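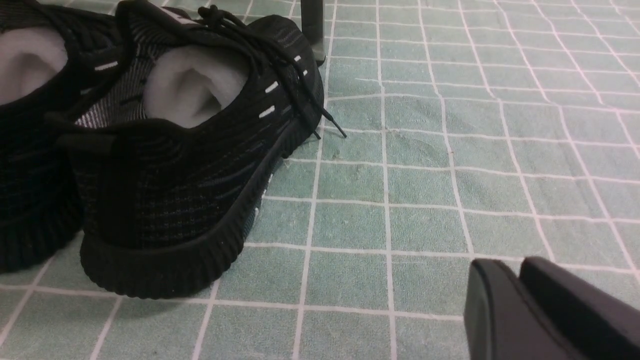 Chapter 7
The Entryway

Most advice on entryways starts from the idea that shoes on the floor are a failure of character. You will meet this idea in magazines, in store catalogs, and in a good many textbooks on household management. It deserves a harder look than it usually gets. A pair of black knit sneakers set side by side on the floor, laces loosely tied and one end trailing onto the squares, is a normal sight in a normal home. Is it a problem? That depends on how wide the passage is, who walks through it, and how often those shoes are worn. Until you know these things, you have no grounds for recommending a piece of furniture.

Students who come to this chapter from Chapter 5 will remember the Torkby survey, in which 105 households were given a shoe rack and asked to keep a log through the month of May. The result is often quoted as proof that racks work. Read the log sheets and the claim gets weaker. Households recorded whether the rack was in use, and a rack with one pair of old boots on it counted as "in use." How many shoes stayed on the floor was never asked. We will come back to this study in the exercises, where you will be asked to write a better log sheet.

The makers have their own numbers. Linis states that its widest model keeps an entryway "clear all year," but gives no test to back this up. Nørgaard advertises capacity by the pair and measures it with a low, narrow shoe. Put thick molded slippers on the same shelf and the figure drops. Neither company is lying, exactly. Both have picked the case that suits them.

A working rack rarely looks like the one in the catalog.

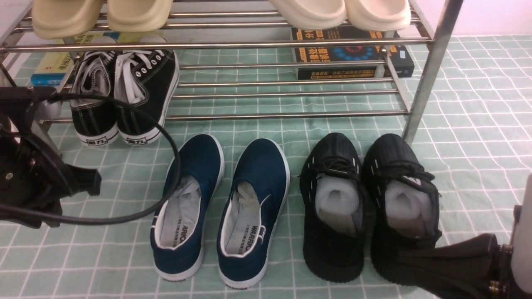 Figure 7.1 A metal shoe rack in use, with slippers on the top shelf, books and sneakers below, and slip-on shoes on the mat in front.

Notice how the storage is being used in Figure 7.1. The top shelf, the easiest to reach, holds slippers. Two books lie flat lower down. A strict organizer would move the books and lift the navy slip-ons onto a shelf. Before you agree, ask what would be gained. Shoes in front of a rack may be the ones worn most, or they may be there for no reason at all, and a single photograph cannot settle it. Repeated visits can.

This chapter covers how to measure an entryway, how to keep a shoe log, and how to judge a product claim. The Clilance method, which sorts footwear by how often it is worn, is treated in the second section along with the main objections to it. Some of these are serious. The method assumes that people know how often they wear their shoes, and when their guesses are checked against a log, they are frequently wrong.

Terms to know: footprint, reach zone, daily pair, overflow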